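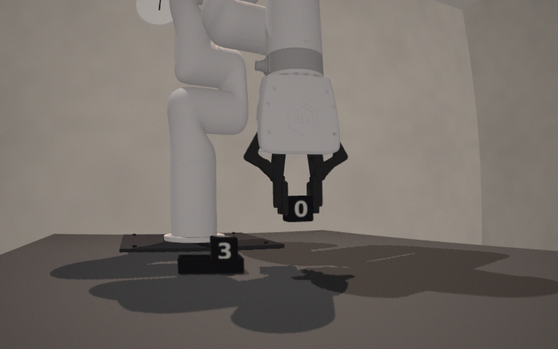
We've finally done it - the Isitz project has its first proper batch of stacking examples, and I'm rather pleased with myself! All of August went into it, steering a virtual arm by hand so that our learning system has something decent to copy. The final tally was 2000 runs, every one of them in simulation, which saved a lot of wear on the real arm at Devetham.

The job sounds dull (numbered black cubes, a low black block, one gripper) but there's more to teach in it than I expected. My early runs were so jerky that I binned the first 100 and started again. The slow bit is lining up over the cube marked 0 before coming down, and I still hold my breath when I do it.
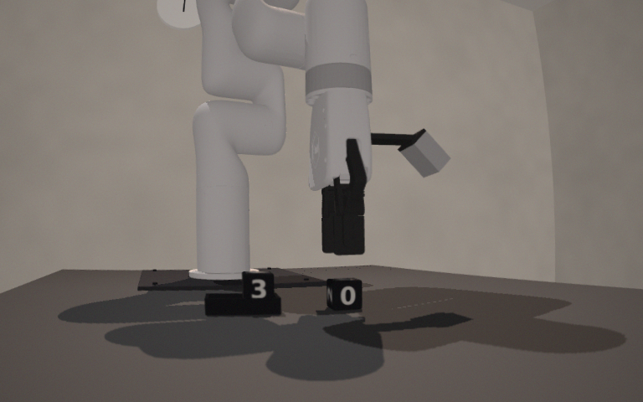

Cabanatuan wrote in underneath my last update to ask whether we're keeping the clumsy attempts as well, as their own system only got better at recovering from a bad approach once it had seen a few.

Good question, and yes, from now on we are. They'll go in a separate folder, marked as misses, and I'm kicking myself a bit over the ones I threw away. The team at Trevthorpe want to train with them and without them and compare the 2, so we should have something to argue over before long. 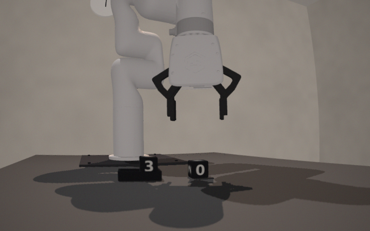
What's next

More cubes, different starting spots and a few other people at the controls, so the system doesn't just learn my bad habits. If you fancy a go, drop us a line through the Isitz page - mornings are best, and I'll put the kettle on.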